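Luvo G2 Parallel Gripper, Pair
Item no. 3376
Made by Grarnance

Overview
The G2 is a matched left and right gripper set for two-arm robots. Each unit has a rounded shell with the drive inside and two fingers with replaceable tips. The pair runs from the Kobzar controller (item no. 3241, sold separately). Existing Clodetska arms need the adapter plate.

Floor pickup trial
We compared the G2 with the older G1 on low pickups, where the arms reach down past the base and the wrist has little room to turn. Both sets used the same arms, the same head camera and the same start position, marked out on office carpet.

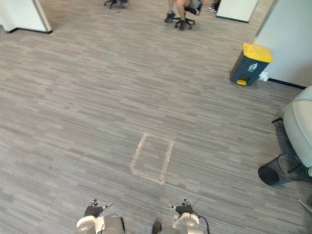

G2 pair held over the carpet, fingers slightly open, tape outline ahead.

The G1 needed a second try more often on flat items such as folders and cable bags. The G2 closed lower and its fingertips blocked less of the camera view. On upright boxes there was little difference between the two. Test notes by Védís Kragh are available on request.

In the carton
Left gripper, right gripper
2 cables
Spare fingertip pads
Mounting screws and hex key

Ordering
Price per pair: $1,090
Single grippers are sold as spare parts only. Orders placed in December ship in January. Please give your arm model and controller version when ordering.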